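April, some time after six in the morning

Woke up before the alarm and lay there listing the places in this apartment where cloth is being kept. It was a longer list than I expected. The closet, obviously. The dresser. The other dresser, the one I bought so the first one would close. Under the bed, in the flat zippered things. The top of the wardrobe. The chair. I have not sat in the chair since winter and I'm starting to think of it as a kind of shelf with opinions about posture.

So I got up and started, in my socks, with no coffee, and that was the first mistake.

Rule for the day was that everything comes out, gets looked at, and goes back folded or doesn't go back. I got this from a booklet that came with the Dridetti drawer dividers, which I ordered last month and which have been sitting in their carton ever since, dividing nothing. The booklet is very sure of itself. It says a folded garment should be able to stand up on its own. I have known whole people who couldn't manage that before nine.

Started with the T-shirts. T-shirts are easy and I wanted a win. There were too many gray ones and I kept them all, on the grounds that they are different grays. One says Stundatcombe Harbor Fun Run across the chest. I did not run in it. I stood at the finish handing out orange slices and they gave me the shirt anyway, and I have been accepting credit for it at the gym for years. Kept.

8:15

Coffee. Toast over the sink. The bed is now completely covered, so there's no going back to it, which I suppose is the strategy.

The socks went fine. I matched what matched and put the rest in a bag labeled SOCKS, OTHER. There was already a bag labeled SOCKS, OTHER. I poured one into the other and got 2 pairs out of it, and felt so good about that I had a second piece of toast.

Sheets were next and I would like that hour returned. I watched the video again, the one where the woman tucks the corners into each other and does a little flick and has a rectangle. I tucked the corners. I did the flick. I had what I always have, a large warm dumpling, and I put it on the shelf with the lumpy side to the wall. The flat sheet folded beautifully, as if to make a point.

Found behind the sheets: the good tablecloth, with the gravy. One swimsuit, elastic gone, making a crunching noise when stretched. A pillowcase full of other pillowcases. The Keskinen blanket, the expensive one, still with its paper band around it because I was saving it. For what I can't say. Guests of a higher class than the ones I get. I took the band off and put the blanket on the couch, and it looks like it belongs to somebody else.

A little before noon

Did the sweaters. There's a moth question. I'm going to write "question" and leave it there until I've looked at the wool coat, and I'm not looking at the wool coat today.

The trouble with going through clothes is that every one of them wants a hearing. The green cardigan has a case. The pants with the side zipper have no case at all, they have not fit since the old apartment, but they cost 99 dollars and they know it. I tried them on. I got them up and then had to stand very still and think about how to get them down. Into the bag for Domov, and I hope they make some narrow person very happy.

The Domov shop only takes drop-offs till four, and they've gotten picky. Last time they handed me back a lamp. I've been careful with this bag: nothing with holes, nothing with a name written in it, no lamp.

Lunch was crackers, standing, since the kitchen table has the scarves on it.

2 in the afternoon, or close enough

Low point. Sat on the floor with my back against the dresser and read the whole care label on a raincoat, including the French. Everything I own wants to be washed separately from everything else I own.

The dark blues and greens were left for last, and of course they're the ones I actually wear. They'd gotten into one heap at the foot of the bed and I couldn't tell where one thing stopped and the next began. I pulled at a sleeve and a different sleeve moved. I went at it the booklet's way, thirds and then a roll, and the roll came undone every time I put it down to reach for the next. So I quit doing it their way and just folded things over and over until they gave up. They do not stand on their own. They lean, like the rest of us.

It was sort of nice by then. The light had come around to that side and I'd stopped having views about everything. For a minute or so I only folded.

Got the bag to Domov at ten to four, walking fast and sideways with it. They took all of it. I was so pleased I went in and looked around, and I want it recorded that I came out with one item only, a pitcher, and a pitcher is not clothing.

Evening

Final position: both dressers close. The top of the wardrobe is clear except for the fan. The chair is a chair, and I sat in it for the length of one phone call and it's not comfortable, so now I remember how all this began. The dividers are in. They work if you don't open the drawer with any feeling.

Still to do: the wool coat. The hall closet. The tablecloth, which is soaking in the tub, so there'll be no bath for me tonight after a day when I'd say I earned one.

The dark stuff had curled over at the top and made itself the top half of a heart, or near enough. I'd never have managed that on purpose. I can't do a fitted sheet.
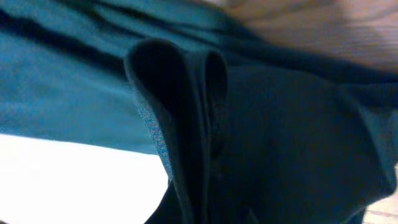
The blue-green pile, showing some affection.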